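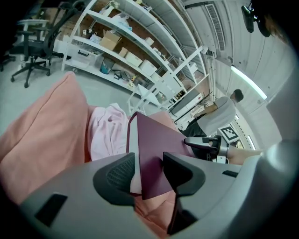 Maroon folder, pink seating corner. Shelves behind.

September, 9:40 am. Reset of the sitting corner and the shelf wall, continued. Writing this quick before the Penner call.

Folder first. It goes back to Isabelle when we're done, she needs the Temum receipts out of it. Total on the last sheet is 1,456, and Nathalie's list says 400 less. Not my problem today but somebody look. Would rather it lived on a shelf and not on the pink seat, where everything ends up sooner or later.

Pink cloth: shake out, fold in quarters, put on the back of the seat. If it's in a ball under the papers it creases them, have had this twice now. Brittany thinks it should go in the wash. Fine by me, cold cycle, by itself, the color ran last time and we got a pink lab towel.

Cushions. Vacuum with the small head, both sides. Covers do NOT come off, I tried, seam started to go at one corner. Needle and thread in the Juleo tin if anybody has patience.

Shelves, from the notes I took at coffee:
– brown carton with the flaps open: either tape it shut or empty it. Half packed is the worst of both
– white boxes need labels on the short side, facing out
– clear bin ok as is, lid is somewhere
– teal wastebasket stays at the bottom, do not use it for offcuts
– tools on the lowest shelf go back to the bench, they are not shelf things

Asked Rostyslav about a second shelf unit. Gomgate quoted 2,849 with delivery, which is silly money for metal uprights and trays. He'll try for 2,000. I say get rid of stuff first and then see. 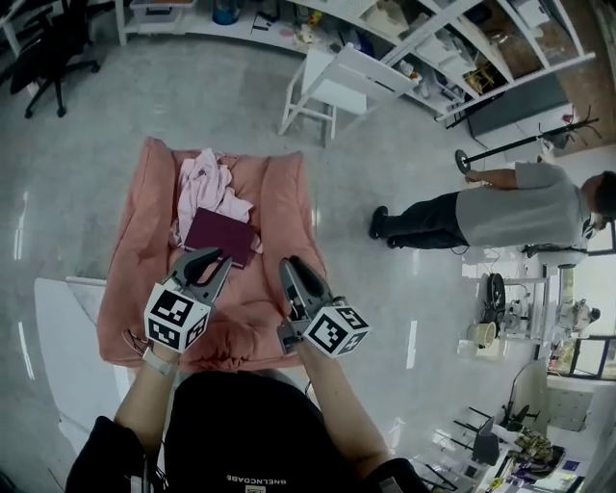

Step stool: keep it by the shelves, open is OK during the day, folded and against the wall at night. Nicanor went looking for it on Tuesday-type chores last time and it was in the kitchen.

Coat rack still not decided. I'd put it nearer the door, Brittany wants it where the brown bit of wall is. Either way coats on it please and not on the office chair.

Bench is a seperate job. Mug to the sink, loose papers in one pile, I'll go thru the pile myself. Don't tidy the tools by size, Nathalie has her own order and it works.

Order for the rest of the morning: seat, cloth, folder, then shelves top down, floor last. Floor shows every crumb so no point sweeping before the boxes are done.

To buy: labels, wide tape, one more clear bin w/ lid.

Penner calling, more after lunch.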